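Chapter 4
What We Throw Away, and Where It Goes

Pick up the nearest wastebasket and look inside. Go on, the chapter can wait! Every household bin is a small record of what people ate, drank and unwrapped, and once you learn to read it you will find it hard to stop. In this chapter we follow ordinary room litter from the floor to the sorting line, and we ask at each step who decides what counts as waste.

We begin with the bedroom, because bedroom waste is so often forgotten. Kitchens get the separate bins and the labels on the lid. Bedrooms get one basket and one bag, and everything goes in together — bottles, wrappers, cups and all. 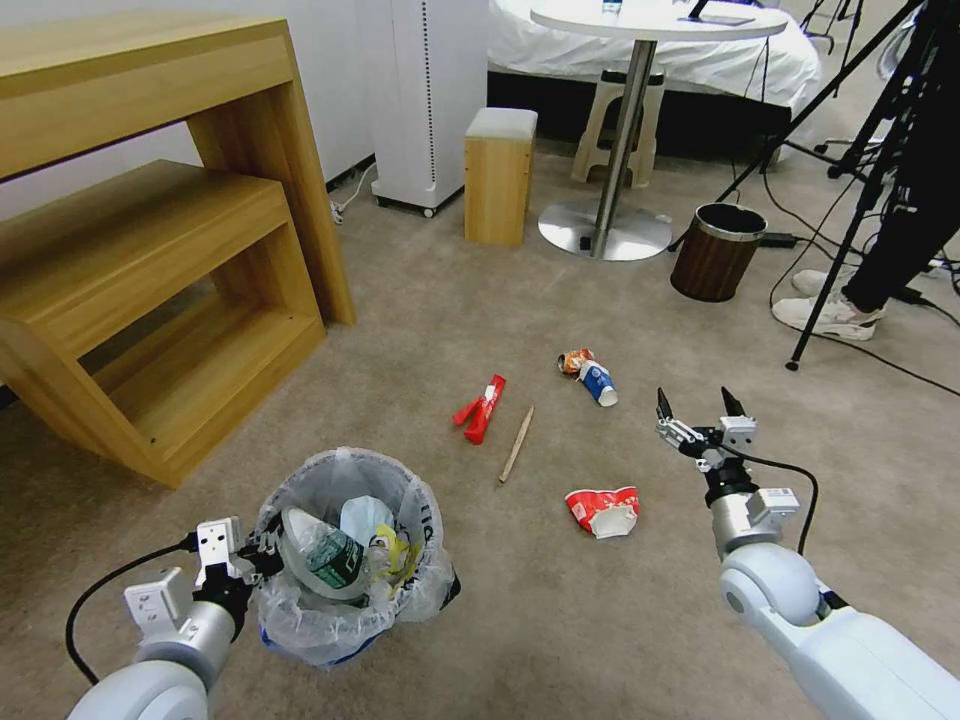

Department of Household Studies, Rurnau

A clear plastic bottle with a green label shares the lined bin with a snack wrapper, while a crushed can and a crumpled paper cup are still on the carpet. How many kinds of material is that? The bottle and the can are both worth recovering in most towns. The cup is harder, as many paper cups have a thin plastic lining that must be separated from the fiber. The thin wooden stick looks simple, but it can poke a hole in a bag, so think about where you would put it.

Aniela Głowacki, whose classroom survey we use in Section 3, asked 200 students to sort litter like this by hand. They disagreed wonderfully, and most of all about the cups. Before you read her results, try the sort yourself and write down your choices in pencil. You will need them again at the end of Section 3.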